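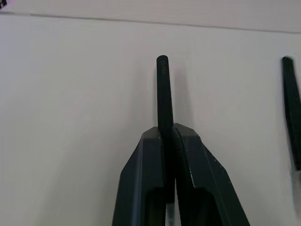

Issue 2186 · page 1 of 1

Transaction stays pending after I raised the gas price, Rallano wallet

Posted by Khan

Good evening to all. I have a problem with a transfer on Ethereum and I could not find the same case in the older issues.

On Friday I sent a token swap from my Rallano wallet with a low gas price, because I was not in a hurry. After 6 hours it was still pending. Then I pressed "Speed up" and chose a higher price. The wallet shows now two transactions, both pending, and the block explorer shows only the first one. I also tried to send a small amount to my other address and this one is pending too, with nonce 3054. The stuck swap has nonce 3052.

My questions are: did I lose the tokens? And is it safe to import the seed phrase in another wallet and to send again from there? I use my own node for the connection — maybe this is important, maybe not.

Stoner

had same thing last month. just wait it drops by itself after some days. or reset the account in settings, worked for me

Fillero

Your tokens are still at your address. A pending transaction has not moved anything, so please do not worry about this part.

The nonce is the number which puts your transactions in order. The network must take 3052 before it takes 3053, and 3053 before 3054. So your small transfer cannot go through now, even if you pay a very good price for it. Please check also what is 3053. You did not mention it, and I suspect that "Speed up" took a new nonce when it should have used the old one again. If this is so, you have the swap two times in the queue, and you may not want both of them.

What I would do:

Open the advanced settings of the wallet and allow the custom nonce. Send 0 ETH to your own address with nonce 3052. The gas price must be clearly higher than the first one. Most nodes refuse a replacement if the increase is less than ten per cent, and I would go further, for example 28 per cent, if this also comes near to the present market price. Do the same for 3053 if it is the second swap. After this, 3054 can be mined at its own price.

About your own node: it is important. If it is not well connected to other peers, the replacement stays with you and the explorer never sees it. Change the connection to a public one before you send.

The reset which Stoner proposes only clears the list inside the wallet. It does not cancel anything on the network, and the old swap can still be executed later.

For the seed phrase, I would not import it anywhere for this. The other wallet would have the same address and the same queue.

Khan

Thank you, 3053 was the swap again, as you said. I will change the node connection first and then send the two cancellations tonight.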